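Print this thread | E-mail this thread to a friend

Planetary hub, third gear won't sit down on its pin

gearlash_ted
Working on the reduction stage out of an old Cunora bench winder. The carrier is a flat plate with a big hole in the middle, and the small spur gears go on around the hole. Two are on and they spin fine. The next one goes about halfway down the upright pin and stops. I've cleaned it twice. 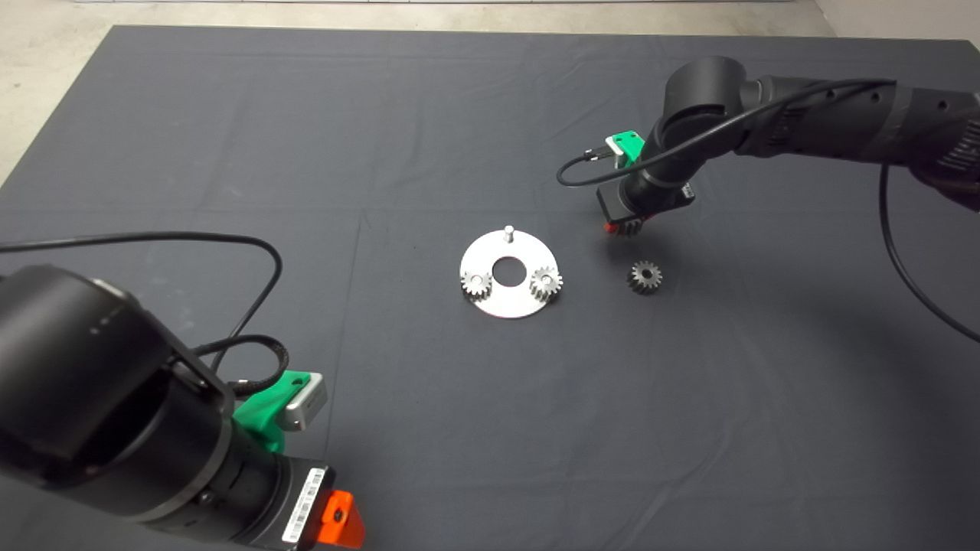
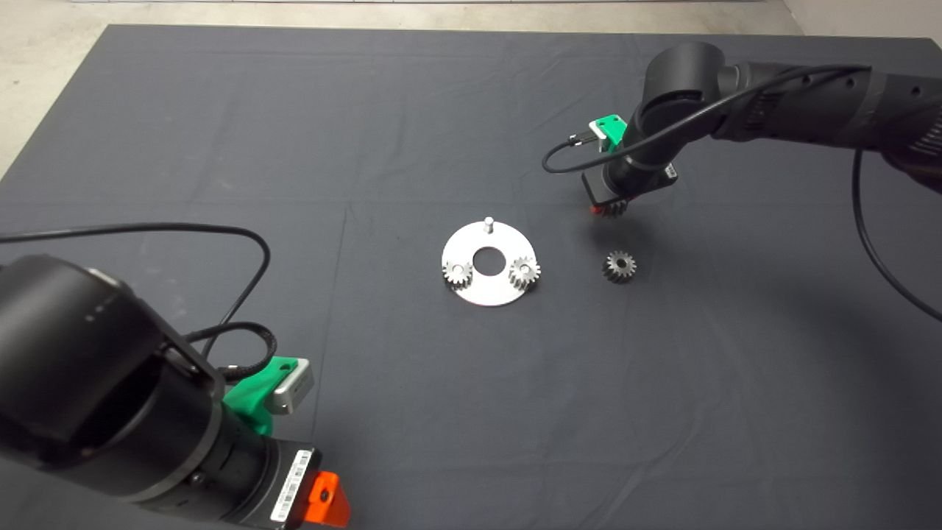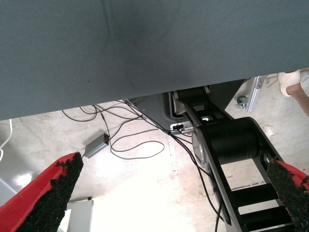
The winder sat in a shed for years before I got it, so everything was stuck together with old grease. I soaked the gears overnight in mineral spirits and brushed out the teeth. The bores look clean to me but I don't have a pin gauge. I do have a cheap digital caliper and a dial indicator. I'd like to avoid sanding anything until I know what's wrong. Has anyone had one of these apart?

millbrook62
Swap them. Take off one of the two that fits and try it on the bad pin. If it drops on, your problem is the gear. If it hangs up at the same height, your problem is the pin. It takes two minutes and you don't need to measure a thing.

rusty_arbor
Agree with the swap, but check for a burr first. People pull these plates with a screwdriver and the tip of the pin gets dinged. Run a fingernail around the top edge.

Also, flip the gear over. On a lot of these small gears one end of the bore has a chamfer and the other doesn't.

dv_hollis
I wouldn't force anything, and I wouldn't go at it with sandpaper either. Those pins are pressed in and they're hard. You'll take more off the gear than you will off the pin, and then it wobbles and makes noise forever.

millbrook62
Who said sandpaper?

dv_hollis
He did, first post. I'm agreeing with him.

gearlash_ted
OK, did the swap. A gear that runs free on its own pin also stops halfway on the bad one. And the bad gear goes right down on the other pin. So it's the pin. Fingernail doesn't catch on anything at the top.

rusty_arbor
Then it's bent or it's swelled. Put the indicator on it. Clamp the plate flat, run the tip up the side of the pin, then do it again at 90 degrees.

Saturnino Herrero
I repaired winders for a living for a long time and had plenty of these on the bench. The pin gets a ring of varnish partway up. It is old grease that has baked on, and it is the same color as the steel, so you look straight at it and don't see it. Solvent won't touch it if it has been there long enough. Wrap a strip of brown paper around the pin and turn it with your fingers. If the paper comes away tan, you have found it. After that use metal polish on a cotton string, back and forth, a little at a time. Wipe the pin and try the gear every few passes.

Don't lay the gears back on the same cloth you cleaned them on. Grit gets into the teeth.

dv_hollis
Baked grease on a bench winder? How hot does it get in there? I had a Sasaki that ran at 1785 on the motor side and the gearbox was barely warm after an hour. My money's on a bent pin.

Saturnino Herrero
The Sasaki has a vented case. This one doesn't. I'm not saying the pin can't be bent, only that I would look for varnish first, as the paper costs nothing.

olin_w
Slight side question, what grit are people using to dress small pins? I've got 700 and 3000 here and nothing in between.

rusty_arbor
Neither on this job. On a shaft you don't care much about, 3000 and oil.

gearlash_ted
Indicator says the pin is straight, or as straight as I can read with this setup. I had the plate held down with two toe clamps and went up both sides. Did the paper thing and it came off brown. Pretty dark, too.

Polished it with string for maybe ten minutes. The gear now goes to within a hair of the plate. Still a little drag at the very bottom.

millbrook62
Crud in the corner where the pin meets the plate. Use a toothpick cut square at the end. A metal pick will scratch the face the gear rides on.

dv_hollis
Fair enough, I was wrong about the bend. I'd still check it again once the drag is gone – a pin can be straight and still lean in the plate, and you won't know until the sun gear is in and the whole thing binds once per turn.

gearlash_ted
Toothpick worked. It sits flush and spins. I'll check for lean before I close it up. What grease? The tube that came with it says Satham and it's solid as a rock.

rusty_arbor
Any light synthetic grease that's safe on the plastic ring, if yours has the plastic ring. Thin film on the teeth, a drop of light oil on each pin. Don't pack it.

Saturnino Herrero
Oil on the pins, yes. Mark one tooth on each gear with a paint pen before you assemble it. If you have to take it apart again you can put every gear back in the same position.

olin_w
So nothing between 700 and 3000 then. OK.

Related threads
Ultero gear puller, worth it for small hubs?
Sasaki winder runs slow when cold
Getting old grease out of a blind bore
Paint pens that hold up to oil
Toe clamps for thin plate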